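Accueil > Travaux d'étudiants > Histoire sociale > Rapports de projet

Dernière mise à jour : 21 novembre
Temps de lecture : 2 minutes

Le racket des marchands de fruits à Trimville : rapport de projet
Taras Kushnir, Aled Foulkes

1. Objet

Le projet porte sur le prélèvement illégal imposé aux grossistes de Trimville par le réseau dit de Prata. Il en reconstitue le fonctionnement comptable - montants, fréquence, intermédiaires - à partir des pièces du procès.

2. Sources et méthode

Le corpus comprend 81 dépositions et 16 carnets de recettes. Chaque versement a été saisi dans la base Tellodell, avec la date, le payeur et le collecteur. Les surnoms ont été rapprochés des états civils lorsque deux pièces au moins concordaient.
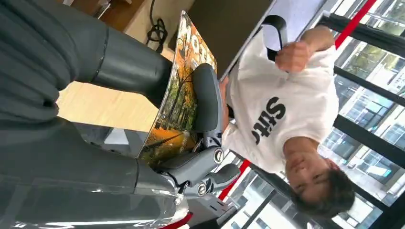
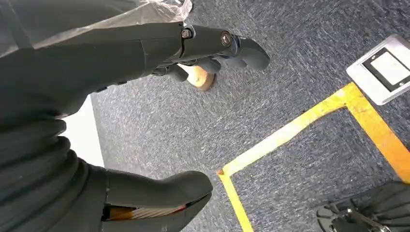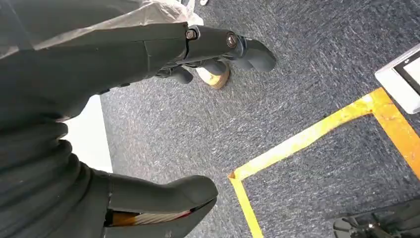 Fig. 1 à 3. Main robotique grise, trois vues. La première comprend un paysage d'automne encadré.

3. Résultats

La base contient 3 756 versements. Environ 60 % passent par la société Grerkodora, qui facturait un gardiennage de nuit sans employer de gardiens. Les montants augmentent en avril, à l'ouverture de la saison. Les refus de paiement sont rarement consignés ; les dépositions mentionnent surtout des retards de livraison et des pneus crevés.

4. Limites

Deux carnets sont incomplets. Les témoins repentis minimisent leur propre rôle - biais non corrigé à ce stade. Le codage des surnoms reste à vérifier par un second lecteur.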